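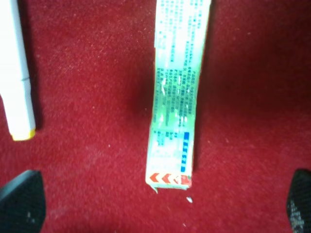 Box on the red carpet, chevron strip at the near end.

**December, 4:30 pm - Clurkovier bass rig**

Second go at the preamp for the Karimi tour. Swapped the input coupling cap and the low B stopped farting out at rehearsal volume. Hum is still there with the Premusico pedal in line - gone when it's bypassed, so I'm blaming the grounding on that jack.

B+ reads 359 V at idle. Rommel Padilla wants more bite around 2000 Hz for the slap parts. Tried the 30 k resistor in the tone stack, better colour but a touch thin.

To do: reflow 2 joints on the output board, try the Zorport cab.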